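I have been promising myself a proper pen clean-out since April and I finally did it, so pour a cuppa and come along for the ride. It's a long story for a small box.

The trouble began with the desk drawer. You know the one. Mine sticks when it's too full, and last week it stuck so badly I had to get a butter knife in there to flatten whatever was jamming it (a glue stick, on its side, the rotten thing). Out it all came onto the kitchen bench. Seventy-one pens, markers and highlighters! I only counted because my sister Ilona Magyar bet me it would be under fifty, and now she owes me a coffee.

I tested every one on the back of an old Bulport catalogue. Scribble, scribble, bin. Scribble, scribble, keep. Anything that needed a second go was out, and I was pretty ruthless with the freebies – even the nice green one from Vrabec that I'd had since my first job. The highlighters were the worst offenders. I'd been hanging on to seven yellow ones and I don't even like yellow.

Then came the fun bit, which is finding a home for the keepers. I've gone right off pen cups. Everything ends up nib down and you can never find the colour you're after, so it's boxes with dividers for me from now on.
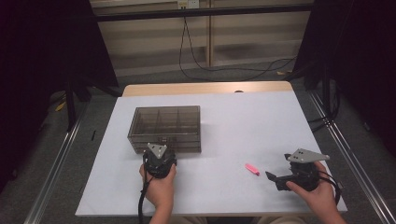

Smoky brown box, little pink straggler.

I do love that tinted plastic. You can see the dividers through the sides but it softens the mess a bit, so it doesn't shout at you from the shelf like a clear one does. And it has a little catch at the front, which I'm a sucker for.

My system, such as it is, goes by how often I reach for things. Everyday pens go in the front row, colours behind them, and the odds and sods (paper clips, spare erasers, that one good sharpener) right at the back. I tried sorting by colour first and it looked gorgeous for one whole afternoon.

Next up is the washi tape, and I'm a bit scared of that drawer. If you've got a favourite way of storing the skinny rolls, pop it in the comments, please!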